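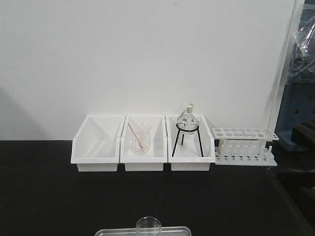
How do I demo picking up clear glassware without ruining every episode?

Asked in Teleoperation and Teaching, 7 replies hidden

I'm teaching an arm to set up a bench by remote control. Beaker with a stirring rod out of the middle bin, round-bottom flask off its tripod in the next one, everything onto the black tabletop. Leader arm in my hands, follower arm doing what I do, only worse.

I have 122 demos recorded and I threw out 48 of them. In most of those I closed the gripper beside the beaker, with great confidence. On the camera view the glass more or less vanishes against the white bin. The policy trained on what was left has learned my hesitation beautifully. It hovers over the beaker like a man deciding whether to pet a strange dog, then goes for the rod.

Do I need more demos, or better ones? And is it cheating to look at the real table while I drive?

– Shiuli Munshi

3 answers

Answer from Endex (accepted)

Better ones first. And yes, it's cheating, in the sense that matters here. If you steer by looking at the table, you are using information the policy will never get. Drive from the camera feed only. If you can't find the beaker on the screen, the arm can't either, and you fix that before you record anything else.

White plastic behind clear glass is about as unkind as it gets. Put something dark and matte inside the bin, or move the light to one side so the rim picks up an edge. Your black tabletop is already doing this favor for anything you set down on it.

On the hovering: stop pausing over the object. Practice the reach until it's boring, then record. When you do have to stop and think, stop somewhere harmless, high and away from the bins, and trim it out afterward. A pause right above the beaker teaches the arm that hovering is part of the job.

Also split the task. I'd do the beaker alone, 18 clean runs, train, watch it fail, and record more from wherever it failed. The flask is a separate problem. You need to lift it straight up until it clears the ring, and any sideways drift in your wrist takes the tripod along for the ride. Ask me how many tripods.

Answer from Biswas

Just get more data. We had 600 on ours and it was fine.

Reply from Shiuli Munshi: Fine at what?

Reply from Biswas: different task, we were stacking cups. But still

Answer from Grendano

Agree with Endex, mostly, though I'd leave a few recoveries in. If you miss the rim, back off and regrasp without resetting, keep that one. An arm that has only seen perfect reaches has no idea what to do after a bad one – and it will have a bad one.

Take the stirring rod out for the first round. It leans across the beaker and it's the easiest thing in there to see, so of course the gripper heads for it. Put it back once the plain beaker works.

If your leader arm has a scaling setting, turn it down near the bins. Mine was on full for most of October and I blamed the gripper the whole time.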